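小桌面积木收纳方案:浅篮与桌布的搭配

课程项目报告
指导教师:Vasilis Yordanov
提交日期:8月16日

一、选题

我们组最初想做的是儿童房整体收纳,开题时被老师指出范围太大,改成了一张桌子。家里有小孩的人都知道,积木玩完以后散在桌上和地上,大人收得快,孩子收得慢,最后多半是大人收。我们想弄清楚,换一种容器、换一种桌面,孩子自己把积木放回去会不会容易一些。

开题前我们走访了13户有学龄前儿童的家庭,问了三个问题:积木平时装在哪里,谁来收,最常丢在什么地方。多数家庭用的是带盖塑料箱或者原包装纸盒。纸盒的问题是用一阵子四角就开了,家长拿胶带粘过,看着不舒服,也不好开合。塑料箱的问题在深度,孩子要找某一块时会把整箱倒出来。有两户用的是布袋,孩子愿意往里扔,但是拿的时候同样要全部倒空。

走访之后我们定下两条要求:容器要浅,从上面一眼能看到里面有什么;桌面要素净,剩在外面的积木不容易漏掉。

二、材料

容器比较了三种。第一种是Asotar的透明塑料浅盘,第二种是Bárány的毛毡方盒,第三种是Folline的编织篮。浅盘最便宜,但积木放进去响声很大,走访的家长里有人明确说不想要。毛毡方盒安静,边太软,孩子手一撑就塌下去,积木跟着滚出来。编织篮的边有一定硬度,底面有纹理,积木放进去不太打滑,所以后面的试用都用它。

编织篮也有缺点。编条之间会积灰,要用小刷子刷。我们组买的第一只篮子边缘有一处毛刺,用细砂纸磨过以后才拿去试用。给更小的孩子用时这一点必须先检查。

桌布选了白色,幅宽150厘米,铺上后四边都垂下来。一开始有人提议用浅灰色,耐脏,我们在宿舍里把几种颜色的布裁成小块比过,积木放在灰布上傍晚看不太清,白布好得多。布下面另垫了一层Volleson防滑垫,不垫的话布会被手带着走,桌上的东西跟着移位。

积木用的是红、蓝、绿三种颜色的木积木。没有选黄色,黄色和篮子的颜色太接近,放进去以后不显眼。这一点是在挑选材料时才发现的,开题报告里没有写。

全部材料花费729元,包括后来没有采用的浅盘和毛毡方盒,以及一块裁坏的布。

三、桌面布置

布置没有固定尺寸,只定了几条做法。篮子直接放在布上,不加托盘。篮子可以斜放,不要求和桌边平行,我们试下来孩子从不同方向伸手时,斜放并不碍事。篮子不靠桌沿,避免碰落。积木散放在布上,相互之间留出空,一次拿一块。

放积木时要求从篮口上方往下放,不从侧面推。篮边虽然低,从侧面推还是会顶到篮边,篮子跟着滑。先放进去的积木尽量靠一头,给后面的留位置,如果不小心放到了另一块积木上面,就挪开再放。 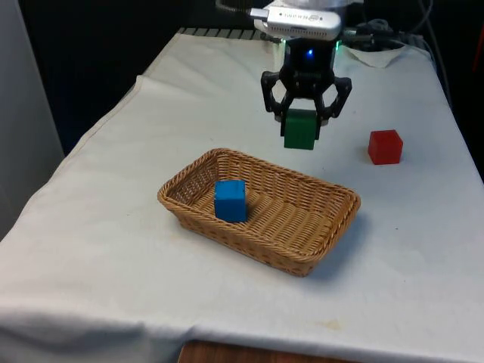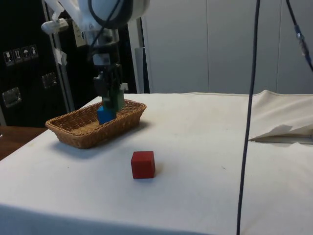 图1、图2 白布桌面与编织浅篮,两图中蓝色积木均在篮内,红色积木均在桌布上

收纳顺序上我们没有规定先收哪种颜色。第一版方案写的是“按红、蓝、绿依次收”,组内自己试的时候就觉得别扭,离手最近的那块偏偏不能先拿。改成不限顺序以后,唯一的要求是收完再看一遍桌面。

关于影子的问题补充一句。篮子在白布上会有一块灰影,室内灯偏一侧时影子更长。我们原来担心小积木落在影子里会被忽略,为此试过把灯移到正上方。就我们用的这种大小来说,影子不影响辨认,所以最后的方案里没有对灯提出要求。如果换成很小的拼插件,需要重新看。

四、家庭试用

走访过的家庭中有一部分愿意继续参加。我们把篮子、桌布和积木一起送到家里,请家长在孩子玩完以后按平常的方式说一句“收起来”,不额外催促,也不示范,然后在记录表上写下谁收的、有没有剩下、篮子有没有翻。一共收回有效记录33份,有几份只写了日期没有写内容,没有计入。

记录显示,孩子自己收完的情况比走访时家长描述的要多。由于走访时没有做同样的记录,这里不能直接比较,只能说家长的印象是有改善。有一位家长写道:“以前要喊好几遍,现在他觉得往篮子里放是玩的一部分。”另一位家长的意见相反,认为孩子只是对新篮子感兴趣,过一阵还会恢复原样。我们的试用时间短,没有办法回答这个问题。

剩在外面的积木基本出现在两个地方,一是桌布垂下的边后面,二是篮子底下。前一种和桌布有关,布垂得太长,掉下去的积木被挡住。后一种是孩子把篮子提起来又放下时压住的。

篮子翻倒的记录很少,都是孩子想端着篮子走造成的。编织篮没有提手,孩子只能抓住一侧的边,一歪就倒。家长建议加提手,我们考虑过在两端穿棉绳,做了一个样品,绳子搭在篮口上会挡手,放积木时要先拨开,暂时没有采用。

五、存在的问题

记录表设计得太粗。“有没有剩下”只能填有或没有,剩在哪里是家长写在空白处的,写法不一,整理花了很多时间,有两处字迹看不清,只好再打电话问。

桌布的清洗没有提前考虑。白布沾上彩笔印以后,有一户洗了两遍没有洗掉,后来用的时候把那一面翻到下面。家长对白色的意见也最集中,认为看得清楚是好的,但是平时不会一直铺着。

篮子只用了一种大小。积木数量多的家庭反映一只装不下,堆高以后又变成要翻找,和开题时想解决的问题一样了。两只篮子分开放是一个办法,但桌面大小能不能容下没有试过。

另外,试用家庭都是组员的亲戚或邻居,碍于情面,评价可能偏好。

六、后续安排

九月份开学后继续做两件事。第一,把桌布改短,只盖住桌面,垂边控制在一掌以内,重新送去试用。第二,找两端带浅凹口的篮子,让孩子可以双手端,同时不在篮口上加东西。记录表改为画一张桌面简图,由家长直接在图上圈出积木剩下的位置。

Yordanov老师在中期检查时建议增加对照,即同一户先用原来的箱子记录一段时间,再换成浅篮。这一条我们同意,但需要重新征求家长意见,目前有三户答复可以参加。

附:材料保管说明
编织篮和积木存放在系里材料柜下层,桌布洗净后叠放在篮子上面。裁剩的白布还有一小卷,其他组需要可以取用,取用后在柜门的登记纸上写一下。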